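# How to take old stains out of a cotton T-shirt

My grandmother, Irena Bednarek, washed for a family of six in a bathtub, and she never threw away a shirt because of a stain. I write down her method with small changes, as I use it now in my own flat. It works for sweat marks, old food, and the gray color that comes on the collar. It does not work for paint or for hair dye, so please do not lose your evening on this.

## What you need

- a bucket or a deep sink
- washing soda (not baking soda, they are different products)
- a plain bar of laundry soap
- white vinegar
- a soft brush, for example an old toothbrush

## Look at the shirt before you wet it

Read the label first. Cotton and cotton with a little elastane are fine. Wool and silk must not go in washing soda at all, it damages the fiber.

Then lay the shirt flat in good light, front side up, and smooth it with your hand. Daylight is best. Under a yellow lamp I always miss the marks near the armpits, and I find them again when the shirt is already dry and folded. Turn it over and check the back also.

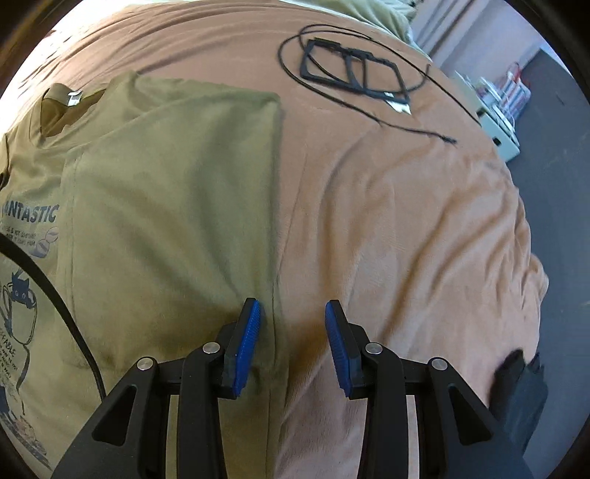 *Olive-green T-shirt laid out on a blanket.*

If the color is dark or strong, make a test. Put one drop of the soda water on the inside of the hem, wait ten minutes, and press with a white cloth. When the cloth takes color, stop here and use only the soap.

## Soaking

1. Fill the bucket with 4 liters of warm water. It should be comfortable for the hand, never boiling.
2. Put on rubber gloves. Add 25 grams of washing soda and stir until you see no grains on the bottom.
3. Push the shirt under the water. If it swims up, put a plate on it.
4. Leave it for two hours. For white shirts I leave it until the next morning, but colored ones get tired from this.

My neighbor Colin Birkett puts in three times more soda and says it goes faster. I tried it once and the shirt became stiff like paper, so I stay with the small amount.

## Brushing

Take the shirt out and press the water from it. Do not twist, the neck will lose its shape. Rub the soap on the stain while the cloth is wet, then brush in small circles from the outside of the stain to the middle. If you start in the middle, the stain gets bigger — I did this with tomato sauce in March and the shirt is now for cleaning windows.

Wait a quarter of an hour and rinse with cool water. If you still see a shadow, repeat the soap one time.

## Last rinse

Mix 1000 ml of cool water with two spoons of vinegar, and put the shirt in for five minutes. It removes the rest of the soda and makes the cotton softer. The smell goes away when it dries. Never put vinegar together with bleach, the gas is dangerous.

Now wash the shirt in the machine as usual, without softener. Dry it in the air and not in the dryer until you are sure that the stain is gone, for the heat can fix it in the cloth. Green, navy, and black shirts should hang inside out and away from direct sun.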